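Tolletent Artificial Rose Bouquet

Sunport Home – Silk & Faux Flowers – Item 2728

We've had a soft spot for the Tolletent ever since the first carton came into the Tremton showroom, and it has stayed a favourite with customers who love having flowers about the place but can't always keep up with the watering (we know the feeling!). It's a ready-made bunch of pale roses and mixed greenery, and it's happy on a side cabinet, a hall table or the end of a desk. 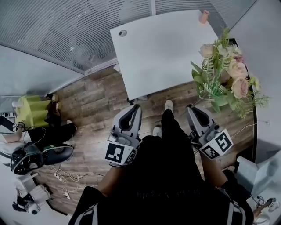 The bouquet arrives tied at the stems, so give yourself a few minutes to loosen it and coax the fern fronds outward – they travel flat and do look much better for a bit of fussing. A darker vase sets off the soft colours beautifully, though that's very much a matter of taste. Vases are sold separately, and the Barros range has a neck that suits this bunch nicely.

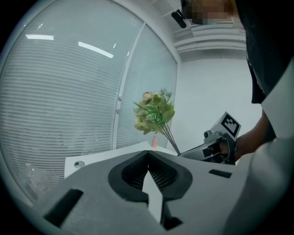

Blossoms with feathery and serrated greenery, thin green stems below.

Dust with a soft dry brush and keep out of harsh afternoon sun, which will fade the colour over time.

Allow 5 working days for delivery, or collect from Tremton from 9 am, Wednesday included. Spare greenery is listed under item 2036.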